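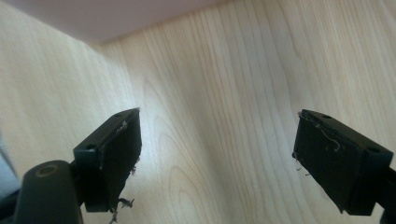 Figure 2.1 A corner where two light wood-grain panels meet under a pale, smooth top.

Chapter 2
Corners, Panels and Tops

Before you start this chapter you should be able to name the main parts of a simple cabinet and to measure a panel with a tape. If you are not sure about the measuring, please go back to Chapter 1 and do the practice with the scrap board again.

Most people look at the front of a piece of furniture and at its top. They look very little at the corner. For the person who builds or repairs furniture, the corner is the first place to look, for it shows how carefully the work was done. In Figure 2.1 two panels come together and one top surface covers them. The panels have a wood grain and the top is plain. Such a combination is common in offices, schools and small kitchens, and we will return to it several times in this chapter.

2.1 What a corner has to do

A corner must hold two panels at the correct angle, and it must go on holding them when the furniture is pushed, loaded or moved to another room. It must also be pleasant to touch. A person passes by a corner many times in a day, and a sharp edge will catch the sleeve or hurt the hip.

The top has its own work. It ties the panels together from above and it gives a surface that can be wiped. When the top is a little larger than the body under it, the part which goes beyond the panel is called the overhang. In this book the overhang is always measured from the outside face of the panel, never from the inside.

2.2 The grain and the eye

Wood grain has a direction, also when it is only printed on the surface of a board. When two panels with grain meet, the eye compares them at once. If the lines run upright on one side and level on the other, the corner looks like a mistake even if the joint is strong. For this reason the workshop drawing should carry an arrow on every panel. My former teacher, Baiba Krūmiņa, returned every drawing without arrows and did not say what was missing.

Light colors forgive small differences in grain better than dark colors do. They do not forgive a gap. A gap between two pale panels makes a dark line, and this line can be seen from the other end of the room.

2.3 The example used in this chapter

The calculations in this chapter are for the Oststead counter, a plain model with two side panels and one top. Its top is 1285 mm long and has an overhang of 10 mm at each end. The length of the body under it is therefore 1265 mm. Write this number in your notebook, as you will need it in Sections 2.4 and 2.6.

Words to learn in this chapter: panel, edge band, overhang, butt joint, miter, square (as an adjective), grain direction.

2.4 Checking if a corner is square

Put the inside of the try square against the two outer faces, near the top first and then near the floor. Hold a lamp behind the tool. If light comes through along one arm only, the corner is open or closed, and you should mark which of the two before you loosen any screw.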